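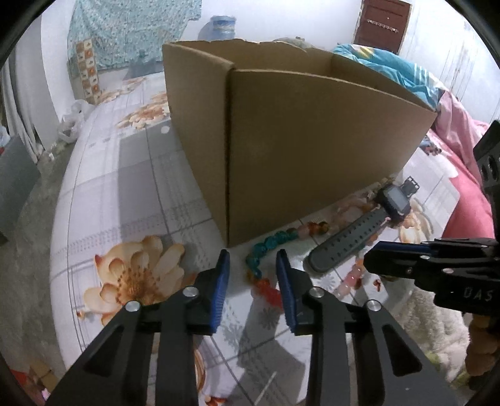 An open carton on the packing cloth, with a smartwatch and a string of colored beads beside it.

Margit Katona packs mixed parcels for Willik, a small reseller of watches and costume jewelry. She has written the firm's packing sheet, now in its fourth revision, and most of our conversation in April concerned what the sheet says about large cartons and small goods.

"The carton is nearly always bigger than the goods," Katona said. "You buy two sizes in bulk and live with them. The void gets filled, and the goods get fixed in position before the fill goes in."

A watch with a perforated strap is packed open and flat. Katona does not close the buckle. A closed strap forms a loop, and other items work their way into it during transport. "Beads are the worst for that. A string will thread itself through anything with a gap." Beads go into a separate paper envelope, folded twice, and the envelope is taped to the inner wall of the carton below the midpoint.

Her colleague Primo Dal Bello handles returns. He logged 408 of them last year, and 52 were put down to packing. He sorts these by where the damage began. "Mostly at a bottom corner," he said. "The carton is dropped on the corner, the corner crushes, and whatever was resting there takes the load." The sheet now calls for a pad of folded paper in each bottom corner, pressed in by hand before anything else.

On reused cartons the two differ. Katona accepts a ragged top edge if the side joints are sound. Dal Bello would reject it. "If the edge has torn once, the flap will follow," he said. The current rule lets a reused carton through for parcels under 1000 grams. Anything from there up to 2000 grams gets a new one, and heavier orders are split.

I asked about the cloth. Katona lays goods out on fabric before packing. Beads roll on a bare tabletop, and a watch face can pick up scratches from grit. She shakes the cloth out at noon and washes it when it needs washing. A plain one would make small parts easier to find, she said, and she has asked for one.

The fifth revision will cover tape.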